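Gedthorpe Neighbourhood News
23 April 2024

Water meter changeover starts on the Skarside streets

The changeover of old water meters moves to the Skarside end of Gedthorpe at the end of April. There are 481 properties on the list, and the work is being done street by street, starting from the reservoir and finishing at the oval. You will get a card in the letterbox two working days before the crew reaches you.

You don't need to be home. The meter is at the front boundary for nearly all houses, and the crew only needs to be able to get to it. Please move bins, pot plants and parked trailers away from the lid, and keep dogs out the back. The water will be off for half an hour or so while the new meter goes in.

Units in Storon Court share a single supply line, so the whole block will be off at the same time. A separate notice with the hours will go up beside the mailboxes.

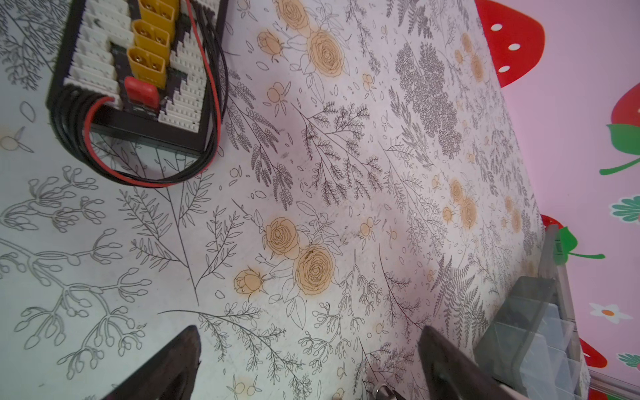
Before the crew comes

Fill the kettle and a jug. Turn off the dishwasher and washing machine at the tap, and don't start a load that morning. If you have a garden watering system on a timer, switch it to manual until the afternoon.

It is also a good time to check that your own stop tap turns. It is usually on your side of the meter, and everything past it belongs to the property owner. Older taps can seize if they haven't been touched for years. Don't force one with a long spanner – ring a plumber and have it looked at before the changeover date.

The fittings on either side of the meter are replaced only if they are worn or don't match the new thread. There is no charge for this. Pipework on the house side is not included.

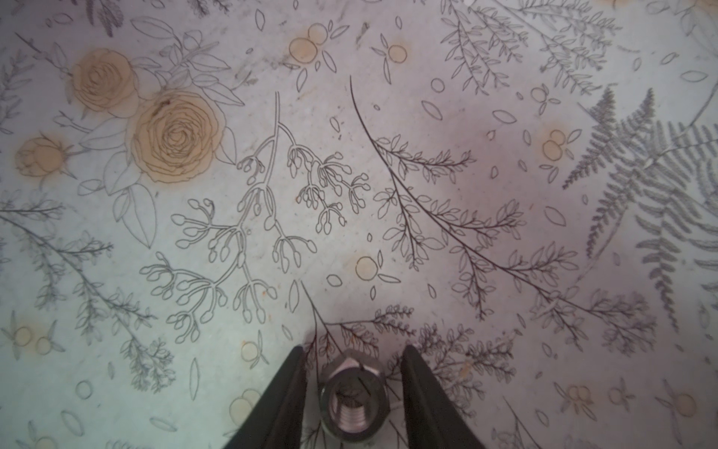 We had ours done in the first round and the kitchen tap spat air and brown water for a good ten minutes. Run the outside tap first, the one closest to the meter, and leave the hot water alone until the cold is clear. I'd take the little strainer off the kitchen tap too, ours was full of grit.
– Resident, Queiroz Street

Reading the new meter

The black numbers are kilolitres and the red ones are litres. One kilolitre is 1,000 litres. To check for a leak, write down all the figures last thing at night, use no water, and read them again in the morning. If the red figures have moved, check the toilet cistern first and then the garden taps.

Your next bill will show a final reading for the old meter and a starting reading for the new one.
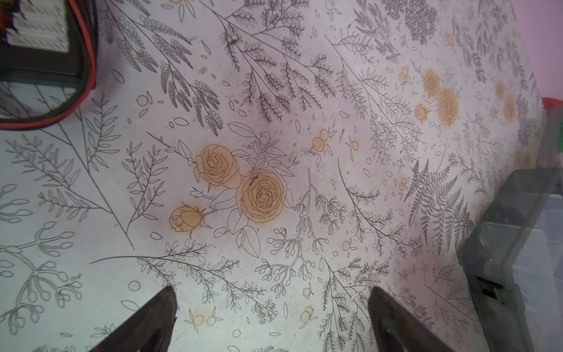
Orange roses on a black-and-white botanical print.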